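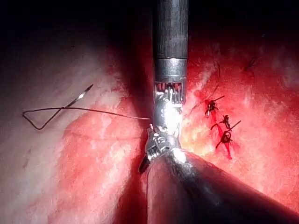

Tzu-hsuan Tse – bench notes, shared shop, February, late

Arm 2 wrist rebuild, cont'd.

Cable slack again on the pitch axis. Retensioned 3 times tonight, holds for a while then creeps. Suspect the crimp, not the pulley. Pulleys are the Gerkitz ones, bores ok, checked with the pin gauge.

Want our wrist to end up like the upper one in the picture. Small cable segments side by side, visible through openings in the housing, then a slight bend and straight into the jaws. Ours has the cables buried, have to pull 4 screws to see anything. Stupid. Open up the housing on next print.

Also the shiny jaws – bright spot lands right where the thread leaves the upper pair, so the tip washes out. Bead blast ours? Cillian says just turn the ring light down. Try both.

Suture target: 3 tied knots in a short line, thats the goal for the foam pad. So far we have one knot, ugly, took 19 min. Needle handoff is what kills it, left jaw lets go early. Grip current at 60 percent, bump it up and watch motor temp.

Nikeck driver board threw the overcurrent flag twice, cleared on power cycle. Didnt log it, should have.

To do
– new crimps, order from Suritz
– housing rev with windows
– rezero encoder on arm 2 (Cillian has the jig)
– foam pad is shredded, cut another
– ask Ko about the thinner cable, same breaking load if possible

Left arm 1 clamped to the bench, pls dont unclamp, homing is off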